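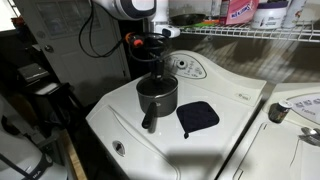
Last changed: 4/11/19

Speaker notes, Sumitz session (Tetteh)

Start on the pan. Gripper is down inside the rim. Let them look, then ask what the planner knows about that rim. Pause.

Claim from the Aryee paper: planning is solved for household pick and place. I don't buy it. Our logs have 1810 planned paths, and 47 were thrown out by the collision check for reasons we still can't explain. Su-chen thinks stale depth data. I think the check is wrong. Say both.

Cables: most planners don't model them. Point at the loop on the left.

Skip the Testance benchmark unless asked. It scores plan time and ignores contact.

Demo takes about 2 minutes. If the viewer hangs, go straight to the replay file.

Last slide: what would change my mind? Force logs, released with the code.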